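Cinbridge Household Objects in Bins: Data Card

Version 2
Maintained by the Harnier collection group
Last revised in October

Summary

Cinbridge is a set of 3,747 still pictures of small household items lying in metal bins. The items are of the kind found in a kitchen drawer, a bathroom cabinet or a toy box: cups, bowls, brushes, plastic animals and similar goods. The set was assembled for work on naming and sorting everyday objects when several of them share a container and no particular order has been imposed on them.

Contents

The object list comprises 60 items. Of these, 58 appear in the released pictures; the remaining 2 were withdrawn before release and are kept in the list with the status "retired", so that the numbering of earlier versions is preserved.

Each item has a short everyday name, a group (kitchen, grooming, toys, other) and a colour entry. Where an item has more than one principal colour, the colours are listed in alphabetical order and separated by a semicolon. Names are given in British English. Annotators were instructed to prefer the plain word to the trade word, and to use "round object" or "other" where a item could not be named with confidence from the picture alone.

Bins and work surface

The bins are grey metal with sloping walls, and stand on a light wooden surface. They are working bins and show wear. Paint has come away from some of the inner panels, and the floors are scuffed. No attempt has been made to retouch these marks in the pictures. Users should note that the bare metal floor reflects light and can carry faint colour from the objects lying on it.

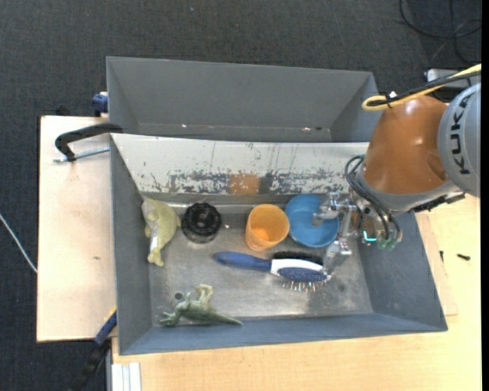
Figure 1. Mixed contents, six objects: toy fish, black ribbed object, orange cup, blue bowl, hairbrush, toy dinosaur.

Labels are recorded per picture and per object. An object that is partly covered is labelled in the same way as one in full view, with the field "covered" set to yes. The bowl in Figure 1 is an instance. The black ribbed object in the same figure is entered under "other" — its group was not agreed between annotators, and the entry has been left open.

Files

objects.csv — the object list, with names, groups, colours and status
pictures.csv — one row per picture, with the objects present
notes.txt — corrections received since the first version
LICENCE — terms of use

Labelling procedure

Each picture was labelled by one annotator and checked by a second. Disagreements were referred to the Witkowska desk, which holds the naming guide. Toy animals are named by the animal represented, preceded by the word "toy". Brushes are divided into hairbrushes, nail brushes and washing-up brushes. Cups and mugs are kept apart by the presence of a handle; where the handle side is hidden, the entry is "cup".

Known limitations

Grooming items are fewer than kitchen items and toys. Clear plastic is poorly represented. Colour entries were made by eye and should not be treated as measurements.

Access and corrections

The set is distributed through the Cludomard archive for teaching and non-commercial research. Corrections should state the picture number, the present entry and the proposed entry. Accepted corrections are added to notes.txt and carried into the tables at the next version.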